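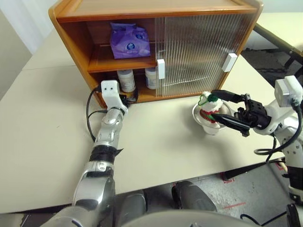

Speaker notes – "The Small Cabinet" – evening talk, Erley library, back room
Tuesday, 7 p.m. Allow 35 minutes plus questions. Water on the left. Glasses!

Slide 1. Title. Leave it up while people find chairs.

Good evening, and thank you for coming out. I know some of you were at my October talk on hall closets, and I did promise then that the next one would be about something smaller, so I have kept my word. Tonight is about the small cabinet. The one that sits on a counter or a dresser or the end of a desk, with a couple of shelves in it and perhaps a door, and that seems to fill itself up when you aren't looking.

I grew up with one. My mother, Urmila Chauhan, kept hers on top of the refrigerator, where none of us children could reach, and in it were the aspirin, the sewing needles, the spare house key, a bottle of rosewater and a great many rubber bands. When we moved to Erley the cabinet rode on my lap in the car. I still have it. The hinge has been replaced and I'm sorry to say the rosewater leaked into the wood, so for the whole of my married life my Band-Aids have smelled faintly of a wedding.

(Pause here. Somebody usually has a cabinet story of their own. Take one, two at most, or we'll never get to slide 3.)

Slide 2. Cabinet with a sliding door.

I want to talk about this kind for a while, the open half and the sliding half, as I have come to think it is the most forgiving sort for a busy household. You have an upper shelf and a lower shelf. The left side is open and the right side has a ribbed door in clear plastic, and the ribs blur whatever is behind it. You can tell that something is there but you can't read it, and for a lot of the things we keep at home that is exactly as much as a visitor needs to know.

Point out the upper shelf first. Packet of wipes. Wipes are soft, they slump, they never stand up properly, and so they do much better lying on a shelf by themselves than squeezed in next to bottles. I used to stand mine on end and they'd fold over and take everything else down with them.

Then the lower shelf, with the two white bottles side by side. Bottles like a low shelf. You pick them up from the front, you put them down again, and if one does get knocked it hasn't far to go. Look at the right-hand one, how it sits partly behind the edge of the door. Mine always end up like that too. I'd nudge it over, myself, or slide the door along before reaching for it.

And the handles, please don't let me skip the handles. Two little white ones, one at each edge of the door. On a sliding door you want something to take hold of at both sides, or else you end up pushing with the flat of your hand, and on clear plastic that means fingerprints. (If Pallavi is in the room she will laugh at this. She knows about me and fingerprints.)

Color. I can't let the slide go without saying how nice that honey finish is. It has a bit of orange in it. Against a pale top like that one it looks warm, and I do believe we put things away more willingly in furniture we enjoy looking at. I have no evidence for that whatsoever. You may argue with me at the cookies.

Slide 3. What goes in.

Now, what belongs in a small cabinet? I ask people this every time and the answers are wonderful. At the Bisht community rooms last spring a gentleman told me he kept only batteries in his, sorted by size, and that it had brought him great peace. Svend Lauritsen, who some of you know from the choir, keeps his reading glasses, his other reading glasses and a bag of licorice.

My own rule is a loose one. I ask whether I'd reach for it standing up, with one hand, while thinking about something else. Wipes, yes. The hand cream, yes. The instruction booklet for the dishwasher, no, that can live in a drawer with its friends. If I have to sit down to use a thing, it doesn't go in the small cabinet.

I will say a word here on medicines, and please say it slowly, Jyoti, as you rushed it last time. If there are children who live with you or who visit, an open cabinet is not the place for pill bottles, however tidy they look. They want a high cupboard with a lock, caps on tight. Sliding doors do not stop a three-year-old. Keep them in the bottle they came in with the label on, and read the label for where to store them, as plenty don't care for a steamy bathroom. And if a bottle is past its date, ask your pharmacy how they'd like it returned.

(Leaflets from the pharmacy are in the blue folder. Hand round now, not at the end, people leave.)

Slide 4. What sits beside it.

This is the part I enjoy most. A cabinet on a table is never alone on the table for long. There is nearly always something next to it, and the something is usually whatever did not have a home. In my house it's coins. In my sister-in-law's house it's hair clips.

Flip back to slide 2 for a minute. There is a shallow stainless-steel bowl over on the right, with a little white figure standing in it, red and green touches and a green loop on top. I'm very fond of that little figure. I think of it as a Christmas one, from the colors, and with a loop like that I'd have it on the tree every year and then spend until Easter finding a place for it. A bowl is a perfectly good answer. A shallow bowl says "this is being looked after for now," and I would much sooner see one nice thing in a bowl than have it rolling about behind the cabinet with the dust.

The trouble comes when the bowl fills. So my suggestion is to empty it on a regular day. I do mine on trash day, when I'm already in a putting-out mood. Everything in the bowl gets picked up, looked at, and either goes up on a shelf, goes to the room it came from, or goes back in the bowl for one more week. One more week only! After that I have to make up my mind.

Slide 5. The tidy-up itself.

If anyone would like to do this at home, set aside the time it takes to drink a cup of tea. Joni Partanen came with me to the Brultik workshop and she timed people, bless her, and most were finished before their tea was cool enough to drink.

Take everything out and put it on a clean towel.
Wipe the shelves, top one first, so the crumbs come down to meet you.
Slide the door all the way one way and wipe, then all the way the other way and wipe. The track collects fluff. An old soft toothbrush is good for it.
For ribbed plastic, a damp cloth with a drop of dish soap, going up and down with the ribs. If you go across, it leaves lines of soap in the grooves and you'll be at it all evening.
Dry the wood straight away.
Put back the tall things first, then the soft things, then the odds and ends.
Leave a gap. I'm quite serious about the gap. Somewhere on each shelf there should be room for the thing you haven't bought yet.

(Demo here if there's time. Cabinet is in the tote bag, towel is in the tote bag, do NOT forget the tea.)

Slide 6. Odds and ends.

Every cabinet has one small dark item at the bottom that can't be identified without taking it out and holding it to the light. In mine this winter it was the rubber foot from a walking stick. We don't own a walking stick. I kept a jar of these for years and I counted them for the Zarnomby newsletter when they asked me for a column – 1,132 pieces, if you can believe it, buttons and hooks and keys and the little wheels off things. I gave 100 of the prettier buttons to the quilting table and the rest are, I'm afraid, still in the jar.

What I do now is give the odds and ends a tiny dish of their own on the lower shelf, right at the front. A jam jar lid works. When the lid is full I sort it. It's a very small sort and rather pleasant with the radio on.

Slide 7. Questions.

Ones that have come up before, in case my mind goes blank:

Which side should be left open? The side your hand comes to first. Try it for a few days before you decide, and if the cabinet is in the wrong spot for your hand, move the cabinet.

Will the door scratch? It can, if there's grit in the track or if you clean it with anything rough. Soft cloth. No scouring pads, please.

Should everything match, bottles and boxes and so on? Only if it makes you happy. Svend's licorice bag matches nothing.

Is it silly to keep a holiday decoration out all year? I get asked this more than you'd think, and my answer is that my mother's paper star hung in the kitchen window through four summers and we were all the better for it.

Thank Pallavi Tripathi for the chairs and the library for having us. Remind people that cookies are by the coat rack and the ones with walnuts are on the green plate. Collect the towel.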